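Shared bench at Rendine reopens with ribbed aluminum top

The shared workbench at Rendine returned to service on Tuesday after the replacement of its top. The old laminated surface has been removed and a ribbed aluminum work table now occupies the same position, in front of the whiteboard and clear of the rear bench. Members with existing bookings keep their slots.

The laminate had been in use for several years and had swollen along the front edge, where cutting fluid and cleaning products had worked under the facing. A straightedge check last winter found a hollow of 29 tenths of a millimetre near the centre. Small assemblies clamped across that area could not be held square, and two user groups had been shimming their fixtures with card.

Rendine asked for quotes on a like-for-like replacement and on a metal top. The metal option was chosen on service life. The extrusions were cut by Cedum and delivered in sections, then bolted to the original steel subframe with 54 fasteners. Each section can be lifted out separately if it is damaged. The subframe was levelled before the sections went down, and the levelling feet have been locked.

Rated load for the complete top is 132 kilograms, evenly distributed. Point loads should be spread with a plate. The limit is unchanged from the previous bench, as it is set by the subframe and not by the surface.

The ribbing gives repeatable alignment for jigs and stops fine stock from rolling front to back. It is less suitable for knife work. Blades will catch in the grooves, so cutting is to be done on a mat. Writing directly on the aluminum is also discouraged; solvent marker is difficult to get out of the channels once it has dried. Swarf and offcuts collect in the same place and should be vacuumed along the grooves. Wire brushes will score the finish.

Liquids are permitted on the bench in closed containers only. Bottles are to be kept to the left side, away from anything with a power lead. Clear plastic sheet is available by the metre from the Plasex roll in the storeroom and should be laid under tubes, adhesives and anything likely to leave a residue.

Cable management on the rear bench has not been addressed in this round of work. A tray and a set of colour-coded ties have been ordered through Ghiță and will be fitted in September. The bench will remain open while that is done, although the rear outlets will be isolated for one morning.

Booking periods are now 50 minutes, with the balance of the hour set aside for clearing down. Items left on the table past the end of a booking may be moved to the shelf by the next user. Long-running setups can stay in place by prior arrangement, provided a card with a contact number is left beside them.

Faults, loose fasteners or sharp edges should be entered in the bench log at the front counter.

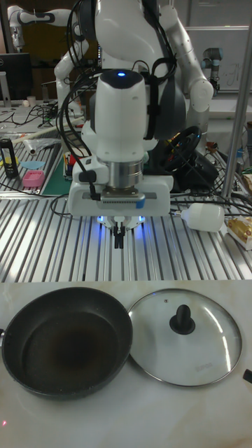

Storeroom hours

The storeroom will open at 8:30 a.m. on weekdays until further notice. Sheet material must be measured and signed out before it is cut.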